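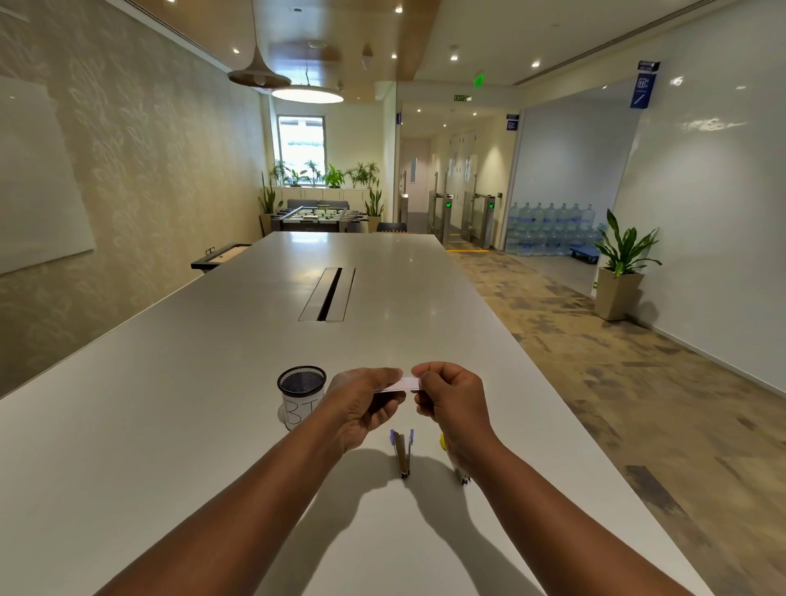 Stapler in the shared room won't go through a folded handout

Home Topics Office & Desk Repairs Ask Sign in

Posted by Dirkley
154 views 5 comments Share

I fold paper handouts for our front counter and staple them once on the fold. We keep two staplers at the long table in the common area, one with purple tips and one with yellow. The purple one bends the left leg of the staple flat before it gets through the paper. Nothing is stuck in it that I can find. The handouts are only 6 layers thick at the fold. Is it the stapler or the staples? I would like to fix it before we order another one.

Tallia
4 helpful Share

Check the staples first. Someone in our office bought a box in the wrong size and we had the same trouble until we threw them out. The size should be stamped on the stapler or printed in its instructions. Take the whole strip out, open the stapler all the way and look at the front slot where the staple drops. A broken piece of staple can sit in there sideways and you will miss it from above. Push it out with a straightened paper clip. Keep your face back when you do it. 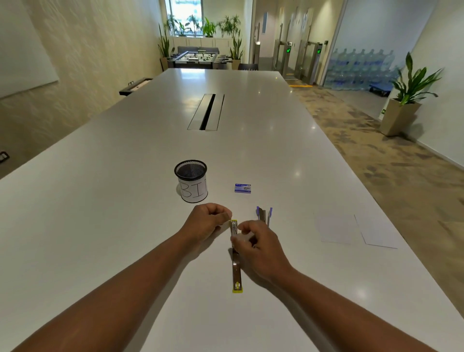
Then put in half a strip, close it, and try it on two plain sheets before you go back to the handouts. If both legs fold evenly on two sheets, add more until it fails. That gives you the limit for that stapler. Also look at the small metal plate on the base. On some models it turns, and if it isn't clicked all the way into place the legs come out crooked.

Rungrueang
Share

had this, bought a new one. cheap ones wear out

Clendonik
Share

Agree with Tallia about the plate. Ours was about a quarter turn off. I would also press the fold down hard with a ruler before stapling, it helps a lot with thick paper.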